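El pan sin corteza: notas para la charla

Saulius Butkienė
Encuentro de cocina doméstica de Virnham, julio

Saludar. Dar las gracias a la biblioteca de Mistbridge. Decir desde el inicio que el español es mi tercera lengua y que pueden interrumpirme si una palabra no se entiende.

Apertura

Comenzar con la pregunta de mi suegra: "¿Y esto es pan, si no tiene corteza?". Esperar un momento. Pedir que levanten la mano los que dicen que sí. En Mistbridge casi toda la sala dijo que no, veremos en Virnham.

Mi tema es cómo se escribe una receta de pan al vapor para un lector que creció con el horno. No voy a contar la historia entera del pan al vapor, para eso no tengo ni el tiempo ni los conocimientos.

El fichero Lukoševičius

Explicar qué es: las fichas de cocina de una familia, escritas a mano, 1.288 en total. De ellas, 624 son de masas. Leí todas las de masas durante un invierno. La letra es buena hasta la mitad del fichero, después cambia la mano y se hace difícil.

Lo que me interesó: las recetas de horno dan el tiempo, el color y el sonido ("que suene hueco"). Las de vapor dan solamente el tiempo. Falta el color porque la masa queda pálida, y falta el sonido porque es blanda. El lector se queda sin señales.
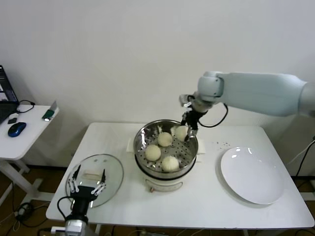

Leer en voz alta la ficha del bollo sin relleno. Despacio. Dice "cocer hasta que esté". Nada más. Pausa, normalmente la gente se ríe en este punto.

Después leer mi versión:

"Deje espacio entre las piezas, van a crecer. Empiece a contar cuando salga vapor de forma constante. Apague el fuego y espere unos minutos antes de levantar la tapa."

Preguntar al público qué falta todavía. Suelen decir la cantidad de agua. Tienen razón, y lo olvidé en la primera edición del cuaderno.

Tres problemas de vocabulario

1. "Levar", "leudar", "fermentar". Yo uso "levar", pero una lectora me escribió que en su casa solo se dice "leudar". Pongo las dos la primera vez y luego una.
2. "Vaporera". La palabra sirve para el bambú, para el metal y para el aparato eléctrico, y el tiempo de cocción no es el mismo en los tres. Conviene nombrar cuál se tiene en la mesa.
3. "Bollo". Para muchos es dulce. Decir "bollo salado" promete un relleno que a veces no existe. No tengo solución.

(Si voy con retraso, saltar el punto 3.)
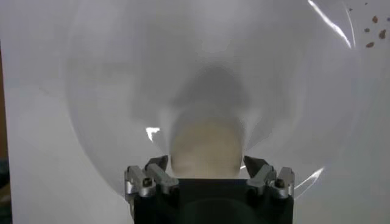
El error de Skondach

En el taller de Skondach repartí una receta con la levadura en cucharaditas y no indiqué si era fresca o seca. La mitad de las mesas sacó discos planos. Contarlo sin drama, 2 minutos como máximo. Desde entonces escribo los gramos y el tipo, siempre en la misma línea.

También allí aprendí que el agua que cae de la tapa mancha la superficie de la masa. Un paño alrededor de la tapa ayuda, con las puntas recogidas hacia arriba, lejos del calor.

Cierre

Volver a la pregunta de mi suegra. Ella sigue diciendo que no es pan. Come dos.

Preguntas. Si alguien pide la receta completa, las hojas están junto a la puerta. Si preguntan por la harina sin gluten: no la he probado y prefiero no opinar.

Recordar devolver el puntero a la organización.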